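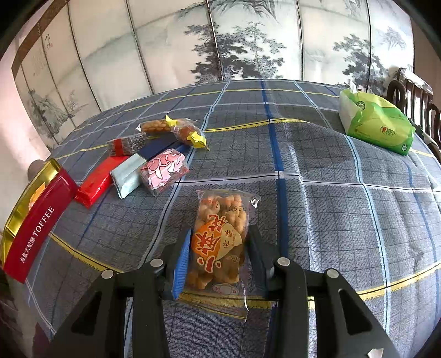 Meine Schwester war am Wochenende da, hat meinen Vorratsschrank geöffnet und ihn mit dem Blick einer Amtsärztin wieder geschlossen. Ich fülle nämlich nichts um. Mehl wohnt in der Mehltüte, Linsen in der Linsentüte, und wenn etwas reißt, gibt es eine Wäscheklammer. Sie dagegen besitzt für 54 Euro Gläser von Rashti, alle gleich, alle beschriftet, alle so hoch, dass sie in kein Fach passen. Ich verstehe den Gewinn nicht. Nehmt die kleinen Mahua über der karierten Decke: durchsichtige Hülle, goldbraunes gedrehtes Gebäck gut zu sehen, vorne groß drauf, was es ist. Zugegeben auf Chinesisch, aber wer lesen will, lernt eben drei Zeichen. Was soll ein Glas da noch verbessern?

Wilma Bosman, Mittwoch, 21:40

gluckenhof
Motten. Die Antwort lautet Motten. Wer einmal Lebensmittelmotten hatte, hört auf, über Wäscheklammern zu philosophieren. Ich habe damals alles weggeworfen, auch das Paprikapulver, und dann zwei Wochen lang die Bohrlöcher im Schrank mit dem Föhn bearbeitet. Seitdem Schraubdeckel.

tante_erbse
Gegen Motten hilft ein Glas aber nur, wenn sie nicht schon in der Tüte sitzen. Sonst hast du ein Terrarium mit Etikett.

gluckenhof
Ein geschlossenes Terrarium. Damit kann ich leben.

Nordflur7
Ich bin Umfüller und stehe dazu, habe aber einen Schaden davongetragen: Puderzucker und Speisestärke nebeneinander, Etiketten von Jidar, bei Wasserdampf abgefallen. Die Soße zum Geburtstag meines Schwiegervaters hatte Charakter. Gegessen wurde sie trotzdem, er ist ein höflicher Mann.

menevness
Und das Haltbarkeitsdatum? Die Kochzeit? Ich kenne Leute, die schneiden den Streifen mit der Zubereitung aus und kleben ihn auf die Rückseite vom Glas. An dem Punkt hat man die Packung nachgebaut, nur schwerer.
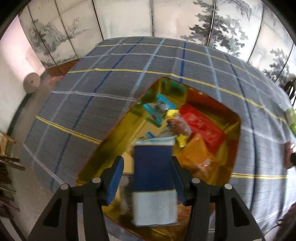 Küche & Haushalt > Vorrat und Ordnung

Wilma Bosman
Danke, menevness, das lese ich ihr am Telefon vor. Damit mich keiner für völlig verwahrlost hält: Schachteln mag ich. Die da über dem gelben Behälter ist oben dunkelblau und unten hell, so etwas finde ich morgens auch ohne Brille. Bei gleichen Gläsern müsste ich erst lesen, und vor dem Kaffee lese ich nicht.

Nordflur7
Eckige Packungen sind ein Sonderfall, die stapeln sich von selbst. Reis in der Tüte dagegen kippt grundsätzlich nach vorn, sobald man die Tür aufmacht.

tante_erbse
Dann leg ihn hin?

Nordflur7
Ich lege meinen Reis nicht hin.

gluckenhof
Kompromiss: alles Gemahlene und alle Nüsse ins Glas, Nudeln und Kekse bleiben, wie sie sind. Bei Vestside im Hinterhof gibt es übrigens gebrauchte Bügelgläser, die Gummis muss man neu kaufen.

Wilma Bosman
Mehl ins Glas, meinetwegen. Aber ohne Etikett – und wenn meine Schwester fragt, war es meine Idee.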